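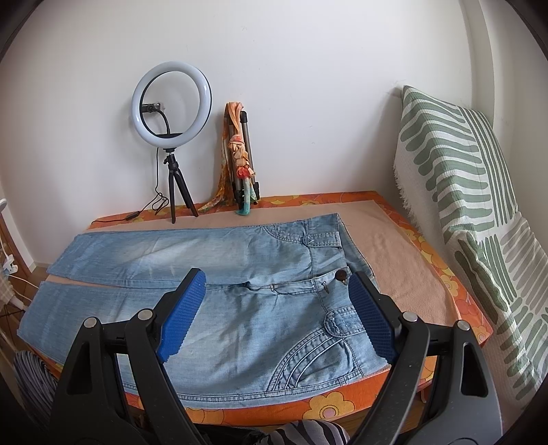

Light blue jeans, laid out on the spare bed. Faded and creased through the thighs, brown button at the waist, little studs on the front pocket.

Denim clear-out, part one

Quick page this one, more to come when I get the rest off the computer. Most of you know we're emptying the back bedroom at Fadura before Albane Tanguy moves in, and the wardrobe in there was full of denim. Years of it. Mine, my sister's, cousins', a few pairs no one will own up to. Everything comes out, gets laid flat on the bed, gets a look over, then goes in one of 3 piles: keep, mend, give away.

Only the one photo up so far. Rest is notes, so people can put their hand up for things before I drive the bags over to Paloma Dvorak's place. Posted 5/28/20, will add to it as I go.

The light blue pair
My favourite of the lot. White stitching in curved rows on the front pocket, plus a small flap with a button tab. Double stitched seams, belt loops. The colour is that washed out blue you can't get new without paying silly money. Keep pile for now, but could be talked out of it. Hem might come up a bit if they go to someone shorter.

The bedding
Before anyone asks, no, the orange cover with the yellow and cream flowers is not up for grabs. It was Mum's. Beige blanket on top is staying too, good for sorting on becuase it's soft and nothing slides off.

Black pair, Baveren label
Barely worn. Waist is on the small side. Give away. Albane had first dibs and said no thanks, too stiff.

Dark straight legs
Knee gone on the left. Mend pile. I have a patch in nearly the right colour, will do it by hand as the machine hates anything thicker than a tea towel.

Cut-offs, two of
Cut by me in a heat wave with kitchen scissors. One leg longer than the other on both. Garden only. Keeping one, the other can go for rags.

The Sánchez jacket
Not jeans I know, but it was on the same hanger. Collar a bit grubby, otherwise sound. Paloma wants it. It's hers, sorry everyone.

White jeans
Who bought these. Give away.

Maternity pair
Stretch panel still good. Washed and folded, in a bag by the front door, first to message gets them.

Kids' dungarees
Small, one buckle missing. Fliltura used to sell the buckles in packets, havent checked if they still do. Mend pile untill I find out.

How to lay them out, for those doing their own
Do the zip and button up first. Flat on the bed, waistband to one side, smooth the legs down with your palms. Turn out the pockets. I found a bus ticket from some long ago March, a hair tie and a dried up lip balm. Check the hems and the inner thighs, that's where they go. Hold the thin bits up to the window.

Wash everything inside out, cold. Don't iron, life's too short.

If you want something
Leave a comment with which one, or text me. Pick up from the house or from Paloma's. No postage on single pairs, it cost me a fortune last time. Sizes on request, half the labels are worn off so I'll run a tape measure over whatever you're after.

Next lot is jumpers and the box on top of the wardrobe. Haven't opened it yet. Photos when I do.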